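Bench notebook - Tresholm test kitchen, station 4
Mar 11, 2023

Best session so far with the two-arm setup! Ran the toaster oven routine before the lunch crew came in, then let them watch a few runs. Total logged runs on this station now stands at 636.

The change I care about is on the people side. Until last June somebody on every shift stood at the ovens loading and pulling trays, and that was the job no one ever swapped into. Dardo Godoy worked it for two years. Now he writes the pick order, picks the plate position and decides when a run gets stopped, and he's good at it (better than me - he knows how food slides on a rack). He asked for a stop button on the kitchen side of the table too. Agreed, ordering from Wakik.

Less happy: the packing crew at Sinberg heard "ovens are automated" and took it to mean fewer shifts. Went over and talked it through. Hours stay the same, tasks move. I want that in writing before we add a second station.

Settings for whoever runs next: grip force 800 on the left, same as yesterday. Don't touch the right arm's park position, it clears the plate nicely. 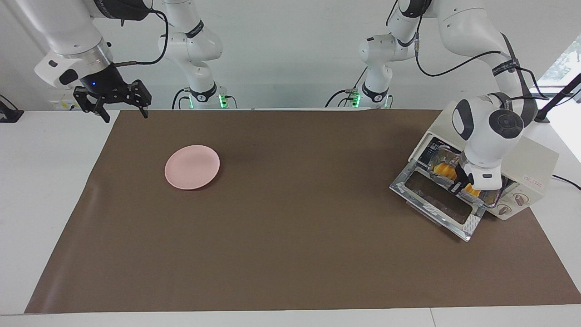
Left arm in at the rack, right arm waiting open. Pink plate is the drop target.

To do: try the plate closer to the oven. Shorter carry, and Dardo thinks we'd get fewer drops. Ask Arabzadeh for the spare finger tips.

Recent entries
- Retraining hours, who gets them
- Gripper tip wear
- Notes from the Sinberg visit

Tresholm workshop notebooks | Questions: ext. 1394 | Back to top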